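Support portal > Closed tickets > Labels and printing

Return labels print at the wrong scale after update, barcode rejected at carrier drop-off

Status: Closed, resolved
Product: Nelard Label Service, desktop print agent
Account: Gebremichael Footwear
Opened by: Abrehet Seyoum
Assigned to: Rafail Bakalis
Escalated to: Yevdokiia Lytvynenko (print agent team)
Priority: Normal, raised to High

Abrehet Seyoum, 9:14 AM
Since the April update of the print agent our return labels come out slightly too small. Outbound labels from the same printer look normal. The carrier counter has started refusing the returns because the long barcode won't scan on their handheld. The short one at the top still scans. We print on a Humska thermal printer connected by USB. Order data comes from Brarkeo. We have restarted the agent and the printer and reloaded the roll. No change.

Please advise soon. Customers are getting their parcels handed back to them.

Rafail Bakalis, 9:40 AM
Thank you for the report. Please send the following:

Agent version, from Help, then About.
Printer driver version.
One return label PDF and one outbound label PDF, saved to disk from Brarkeo and not printed.
The agent log for the day, from the Logs folder in the agent's install directory.

Please also measure the printed border of a return label against the same border on an outbound label. A ruler is fine.

Abrehet Seyoum, 10:22 AM
All attached. Agent is the current version. Driver is the one that came with the printer, never updated. The return label border measures 91 percent of the outbound one, both directions. The label is pushed up into the top left corner and there is a blank strip on the right and at the bottom.
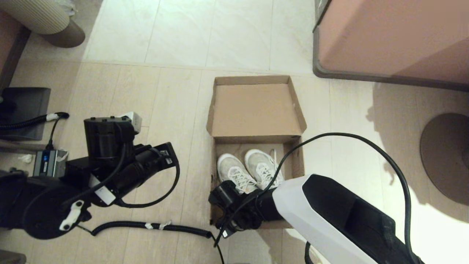

I should add that the return labels are made in two ways. Some are printed by us and go in with the order. Others are emailed to the customer as a PDF and printed at home on plain paper. I only have complaints about the first kind so far, but I can't rule out the second.

Rafail Bakalis, 11:05 AM
Both PDFs have been opened and checked. The page size is correct in both files and the barcodes are vector, so the source documents are not the cause. That also makes the emailed labels unlikely to be affected, unless the customer's own print dialog shrinks them.

The log shows this for every return job:

job type=return source=brarkeo media=auto
media lookup: no exact match, using nearest
fit=shrink applied
sent to queue

And this for outbound jobs:

job type=outbound source=brarkeo media=profile
media lookup: exact match
fit=none
sent to queue

So the agent isn't using your saved media profile for returns. It asks the driver which sizes are available, picks the nearest, and shrinks the page to suit it. The result is a clean label at a reduced scale. Narrow bars in the long barcode then fall below what the print head can render evenly, and the scanner drops the read. The short barcode has wider bars and survives.

Please try the following, in order:

1. Open the agent. Go to Settings, then Media.
2. Select the profile used for outbound labels and choose Duplicate.
3. Under Applies to, tick Return.
4. Save, then exit the agent from the tray icon. Closing the window does not stop it.
5. Start the agent and print one return label.

Abrehet Seyoum, 11:31 AM
Did that. In step 3 the Return box is ticked when I save, but after the restart it is clear again. The printed label is still small. I repeated it with the agent run as administrator and got the same result.

Rafail Bakalis, 11:48 AM
Understood. That suggests the setting is not being written, or is being overwritten at startup. Please open the config folder and check whether there is more than one profile file. Send a list of the file names with the modified times.

Phyllis Goodall, 12:36 PM
I'm answering for Abrehet, who is at lunch. There are 2 profile files. One is profiles.json, modified a few minutes ago. The other is profiles.migrated.json, modified at the time of the update. The second one is read-only. I haven't touched either.

While I'm here - we have a second packing bench with the same printer and the same agent version, and its return labels are fine. Does that help? The computer there was set up new in the spring, so it never had the old agent on it.

Rafail Bakalis, 12:50 PM
It helps a great deal, thank you. A clean install has no old profile to migrate. Please leave both files as they are. I am passing this to the print agent team with your log.

Ticket escalated. Priority changed to High.

Yevdokiia Lytvynenko, 1:25 PM
Reproduced. Summary for the account holder:

The update moves profiles from the old format to the new one. In the old format a return job had no media setting of its own and borrowed the outbound one. The migration writes an explicit value for returns, and when it finds none it writes "auto". The migrated file is then marked read-only and loaded after profiles.json at every start, so it wins. Anything changed on the Media screen is saved to the first file and ignored.

It affects machines that were updated in place, that have a custom label size, and that print returns through the agent. Machines using a stock size get an exact match from the driver and show no symptom. 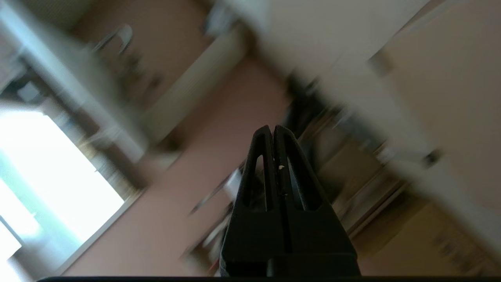

Reading time: 9 minutes

Workaround until the fixed build is released

Please carry out these steps on the affected bench only.

Exit the agent from the tray icon. Check Task Manager and confirm that no agent process is left.

Go to the config folder. Copy the whole folder to the desktop.

Right-click profiles.migrated.json, choose Properties, and clear Read-only.

Rename the file to profiles.migrated.old. Do not delete it. The fixed build reads it once to recover printer offsets.

Start the agent. The Media screen will show the profile created earlier by duplication. Open it, tick Return, and save.

Open the driver's own preferences from the Windows printer list. Set Scaling to None there also. Some Humska driver versions hold their own scaling value per paper size, and it is applied after ours.

Print one return label and check the log. It should say fit=none.

If the log says fit=none and the label is still small, the scaling is coming from the driver. If the log says fit=shrink, the agent is still reading the migrated file from another location, usually the roaming folder of the Windows account that installed the update.

Abrehet Seyoum, 2:10 PM
Partly working. The log now says fit=none and the label is full size. But the print starts too low and the last line of the return address runs off onto the next label. After a few prints it drifts further. Outbound labels now do it too, which they did not before.

Yevdokiia Lytvynenko, 2:22 PM
The drift is a separate matter. The printer's gap calibration was stored against the reduced page length. Now that the length is correct, the sensor expects the gap in the wrong place. Please recalibrate:

Load the roll and close the cover. With the printer on, hold the feed button until the light blinks twice, then release. It will feed several blank labels and stop. Do not open the cover while it is feeding. Then print one outbound label and one return label.

If your rolls have a black mark on the back instead of a gap, say so before you calibrate. The sensor mode has to be changed first.

Abrehet Seyoum, 2:47 PM
Gap rolls. Calibrated. Both kinds of label are now in the right position and full size, and the drift is gone. Measured against the other bench and they match.

One remaining question. We have return labels already printed at the small size, packed in orders that have gone out. Will the carrier accept them if the number is typed in by hand?

Rafail Bakalis, 3:05 PM
The tracking number itself is valid, so manual entry works where the counter allows it. Unattended drop-off lockers don't. I would suggest that you void those labels in Brarkeo and email replacements. Filter the order list by job type and print date, select the affected orders, and choose Reissue return label. The old number stops working when you do this, so please exclude any parcel that already has a carrier scan against it.

A reissue can take up to 14 minutes to appear in the customer's account. Sending it twice creates two live labels and both can be billed if both are scanned. 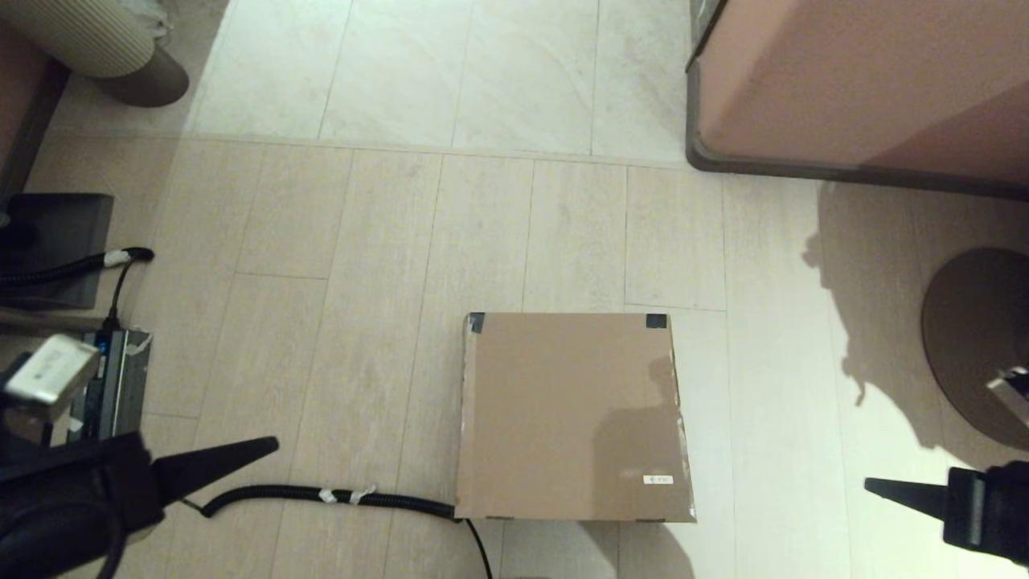
Square cardboard panel on plank-pattern floor tile, small white label near the lower right corner.

Jolene Tautahi, 3:52 PM
I handle returns on our side. Reissue is done for the affected orders, minus those with a scan. Two notes for your documentation.

The print date filter in Brarkeo goes by the store's time zone setting and ours was wrong, so the first list missed the early morning jobs. I caught it by comparing with the agent log.

The reissue email has the PDF with the instruction "print at actual size" in the footer, where customers won't read it. Could that go at the top? Most home print dialogs default to Fit, and we would end up with the same small barcode by another road.

Rafail Bakalis, 4:11 PM
Both noted. The time zone point will be added to the reissue article. The email template can be changed on your side under Notifications, Return label, Header text, but I have also filed a request to change the default wording.

Yevdokiia Lytvynenko, 4:30 PM
The fixed build is in testing. Changes:

The migration copies the outbound media setting to returns when no return setting exists.
The migrated file is merged once and no longer loaded at startup.
The Media screen shows a warning when a saved value is overridden by another file.
The agent log prints the full path of every profile file it reads.

You do not need to undo the workaround before installing. The installer looks for the renamed file and handles it.

Abrehet Seyoum, 4:44 PM
Thank you. The carrier counter took today's batch without complaint, all scanned. Please keep the ticket open until the new build is in.

Rafail Bakalis, 10:02 AM
The build has been released to your account. Please install it on both benches and confirm.

Phyllis Goodall, 11:18 AM
Installed on both. Return box stays ticked after restart. Scale and position good on both printers. The log on the old bench shows one merge line and then nothing further about the migrated file. OK to close from our side.

Ticket closed by Rafail Bakalis.
Resolution code: software defect, fixed in release
Related articles: Calibrating a Humska printer for gap media; Reissuing return labels in bulk; Reading the print agent log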